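# About Stallari

Stallari tries out grippers so that other people don't have to buy the wrong one first. We also look at arms, cameras and the controllers that tie them together, but grippers are where the arguments happen, so grippers are what we're known for.

We began because Jozef Kramer had bought a gripper on the strength of its brochure. The brochure was lovely. The gripper could hold a steel block all afternoon and couldn't be trusted with a sponge. Jozef wrote eleven pages on the subject, sent them to the maker, and got back a mug. Llinos Gittins, who shared an office with him and had to hear the pages read aloud, suggested he charge for the next set. The mug is still in use.

## What we do

A customer comes to us with a job: pick this up, put it there, don't crush it. We take two or more candidates, put them through the same tasks with the same controller settings, and write down what happened. Most of the early work is done in simulation, where a dropped part makes no noise and costs nothing to replace. Hardware comes later, once the hopeless cases have been thanked and sent home.

We're fond of parallel-jaw grippers with linkages, partly because they behave well and partly because Begoñe Cifuentes can explain one to a visitor with two rulers and a bulldog clip. The linkage question takes up more of our week than we'd like to admit.

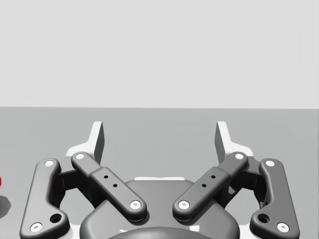 Begoñe would add that the maker's stated opening width is only the start of the conversation. What matters is how the fingers travel on the way in, and how much room the outer links want while they do it. We once spent nine days on a gripper that fit the part beautifully and hit the bin every single time. The customer, a packing firm called Galel, took it well. They now own different bins.

Every comparison runs 200 attempts per gripper. Jozef wanted 20. Llinos wanted a number she could defend in a meeting, and she was the one going to the meetings.

## Who we are

**Jozef Kramer** founded the company and still writes the long reports. Customers may request the short version, and do.

**Llinos Gittins** runs it.

**Begoñe Cifuentes** looks after the mechanical side: fingers, pads, linkages, and the drawer of pads that didn't work out – it's a deep drawer.

**Tiburcio Contreras** builds our simulated setups and mounts the cameras in them. He holds that a wrist camera sees everything except what you need, and that a fixed camera sees what you need until the arm gets in front of it. We generally use both and let him complain about each.

**Jelle Koster** writes the controllers. Before us he worked on elevator doors, and he has strong feelings about stopping gently.

## How a comparison goes

We start with simple shapes. A ball will embarrass a gripper faster than almost anything, as it has very little for a flat finger to press against and every reason to leave. Boxes are kinder until they're approached at an angle. After that we move on to whatever the customer really cares about, which in the case of Divance was shampoo bottles, and in the case of Hendriks was a bracket we're still not allowed to describe.

Two-arm tasks get their own round. Jelle tunes each arm alone, then both together, then goes for a walk. 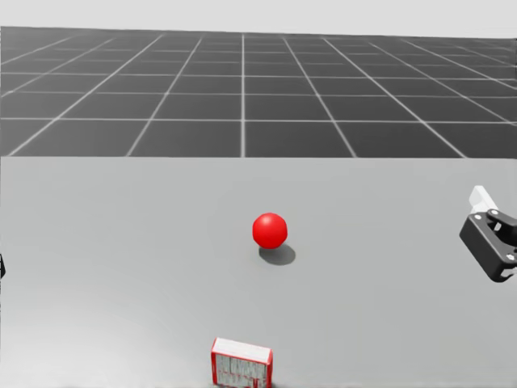

**Can you test a gripper we haven't bought yet?**

Most of our work is exactly that. Send us the maker's model files if you have them and we'll start in simulation, then tell you if it's worth asking for a loan unit. If you don't have the files, Tiburcio will write to the maker, politely at first.

## What we don't do

We don't sell grippers, and we take no commission from anybody who does. We don't rank them from best to worst either, much as people ask. A gripper that's dreadful with bottles may be just the thing for your brackets, and the report will say so in Jozef's own words, of which there will be plenty.

Reports usually take roughly 20 working days. If you need one sooner, write to Llinos and tell her what you're picking up, what it weighs, and how upset you'd be if it were dropped.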